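I've been sleeping on the Brukico mattress topper since September, and I've become the sort of person who brings it up at dinner. My partner Jingyi has asked me to write it all down somewhere so she doesn't have to hear it again. Fair enough!

## Why a topper at all

Our mattress is a Prosten, the medium one, and it's nine years old. There's nothing very wrong with it. It doesn't squeak, it doesn't sag at the edges, and the cover still zips off for washing. But it had gone firm and lumpy in the way old mattresses do, with a sort of ridge up the middle where neither of us sleeps and a dip either side where we both do. I'm a side sleeper and I was waking up at five with a dead arm most mornings.

A new mattress in the size we've got (super king, which I love and would never give up) starts at more than 400 pounds for anything I'd trust, and the ones I liked in the shop were 821 and 979. I lay on both of those for ages. They were lovely. I also went home and looked at the boiler quote stuck to the fridge, and that was the end of that.

Weidong Feng at work had a topper in his spare room, and after I'd stayed there for a weekend I pestered him for the name of it until he sent me the link.

## What you get

It comes rolled up in a cardboard box, squashed flat in plastic, and it's heavier than you'd think. Get somebody to help you up the stairs with it. I didn't, and I took a chunk out of the paint on the landing.

The topper is two layers: a thicker slab of foam underneath and a thin, springier one on top, the two of them glued together and put in a quilted cover. The cover has elastic straps at all 4 corners that go under the mattress. No pump, no app, nothing to plug in. There's a leaflet, mostly pictures, which tells you to leave it flat in a room with the window open before you sleep on it.

Do that. The smell on the first day was strong, a bit like a new shower curtain, and I gave it until Sunday evening before I put sheets on. By then I could only smell it if I pushed my face right into the cover (I did, to check).

## The first couple of weeks

I'll say straight out that I didn't like it on the first night. It felt as though I was lying in something instead of on something, and turning over took a bit of effort. Jingyi liked it at once and was asleep before I'd finished complaining.

By the end of the first week I'd stopped noticing the sinking feeling, and during the second I slept through until the alarm, which hadn't happened in months. The dead arm has gone. I still get it in hotels, so I'm fairly sure it's the topper and not me getting any younger. My hips are better too, especially after a long day in the garden.

The biggest surprise was how little I feel Jingyi moving about. She gets up at ten to six for the early train and I used to wake every single time. Now I mostly find out she's gone when I put my hand out and her side is cold.

## Heat

This was my big worry, as I'm a furnace at night and I'd tried a cheap foam pillow once and hated it. The Brukico is warmer than a bare mattress, no question. It was fine through the autumn and wonderful in the winter, when I dropped down to the thinner duvet and never went back. I had a few sticky nights when the weather turned in spring. A cotton sheet helped a lot, and so did getting rid of the waterproof protector we'd had on for years, which crackled anyway.

If you already sleep hot and your bedroom faces south, I'd think hard about it, or look at a wool one. Qiuyue Du, my sister-in-law, has the wool topper from Orkgate and says it's cool all year, though it's much flatter than mine and I wouldn't want it for my shoulders.

## Sheets, which I hadn't thought about

Nothing on the box warns you that a topper makes your bed taller, and that your fitted sheets may no longer fit. Ours didn't. Two of the three pinged off at the corners before morning, and the third held on but was so tight that it lifted the corners of the topper and curled them in.
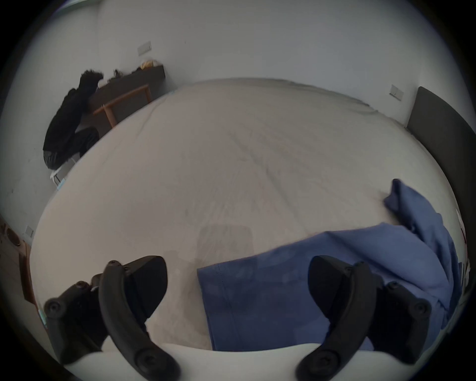 I ended up buying two extra-deep fitted sheets from Xie, the plain brushed cotton ones, and they go on without a fight and stay put through the night. They aren't a crisp sheet. If you want that flat hotel look you'll be disappointed, as pale colours show every fold, and ours has the same long soft crease near the middle and faint wrinkles running off across it that you can see on that light grey-white one. I've given up ironing them. A quick tug at both sides in the morning gets it decent enough for the duvet to cover the rest. Measure your mattress and topper together before you order anything, and then go a bit deeper than the number you get, particularly if you wash at sixty like I do. Brushed cotton does shrink.

## Cleaning and moving it

The cover comes off with a zip that runs round three sides, and it has been through our machine twice without going out of shape. Getting it back on is a two-person job and it helps to be in a good mood. The foam itself mustn't get wet, so spills want blotting quickly. I had one half cup of tea incident and the quilting caught most of it.

It does slide a little. The straps hold the corners well but the whole thing creeps towards the foot of the bed over a month or so, and I drag it back when I change the sheets. My friend Haoran put a strip of rug grip under his and says that sorted it. I keep meaning to try.

I turn it head to foot every so often as well, and so far there's no dip on my side that I can feel.

## Would I buy it again?

Yes, tomorrow. I'd choose the thicker of the two if you're on your side most of the night, and the thinner one if you sleep on your back or find soft beds annoying. It won't rescue a mattress that's really broken, so if yours has a spring poking out, save your money for a new one. On a tired but decent mattress, though, it's brilliant, and I've already ordered the double for the spare room before my dad comes to stay. He's had a bad back for as long as I've known him and he's suspicious of anything with foam in it, so I'll add a note here once he's had a few nights on it.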